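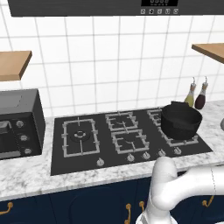 What the kitchen money went on

Radoslava Štěpánek asked for one page showing the simulated kitchen before anyone signs for the real arm. The simulator licence was 408, paid in April. The arm is quoted at 1,938 a month on lease from Tukia, or 932 from Mestis if we don't mind waiting, and we have become very good at waiting.

The test list so far is a pot on the hob, five knobs and a toaster oven. The marble worktop came with the model and is not in the budget — please stop asking.
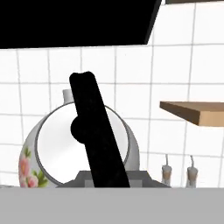
Urrego, 31 Aug 2018

Gripper finger and teapot, the one with pink flowers. Fingers are a separate line on both quotes, naturally. I've put down 1,000 for spares and another line for crockery, which Radoslava has queried twice. Mirkitz want a decision on the mount first.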